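Posted 17/04/2022 by the Estodby Wiki editors

Call for participants: lore and move list editors, Worow fighting game series

The Estodby Wiki is looking for 5 unpaid editors to work on its coverage of the Worow series. The wiki holds 483 character and stage pages. Most were written before the third game changed the clan timeline, and many still give the old version of events.

Editors will check each story entry against the in-game text, mark which game a fact comes from, and separate canon endings from "what if" endings. Move lists must use numpad notation. Frame data goes in its own table and must name the game version it was tested on.

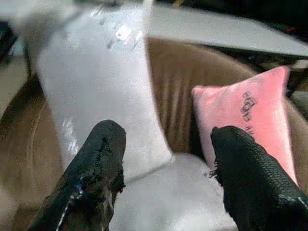 The first block of work is the Uvska clan: family tree, sealed weapon, and the feud with House Ogbonna. The two houses have conflicting origin stories in the first and second games. Both are to be kept, with sources, and neither merged into the other.

Applicants should own at least two games in the series and be able to take clean screenshots. Reading knowledge of Japanese is useful but not required. Expect 15 edits a month as a minimum. Work runs until the end of September.

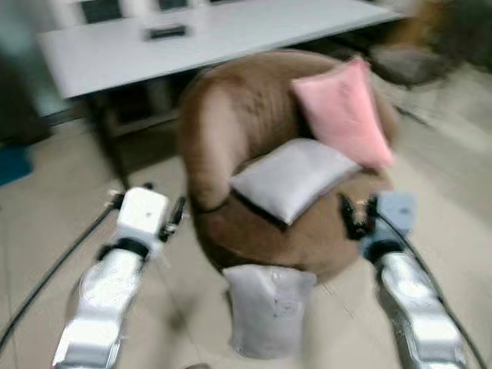 To apply, rewrite the opening paragraph of any character page marked "outdated" and post it on the project talk page with your user name. Do not edit the live page. Samples copied from other wikis will be rejected.

Comments

pixelheron: Does the mobile spin-off count as one of the two games?

Estodby Wiki editors: No. Console and arcade releases only.

lowkick3354: The Ogbonna page still lists the wrong stage theme. Can I fix that without applying?

quartercircle: Sample posted, Uvska elder page.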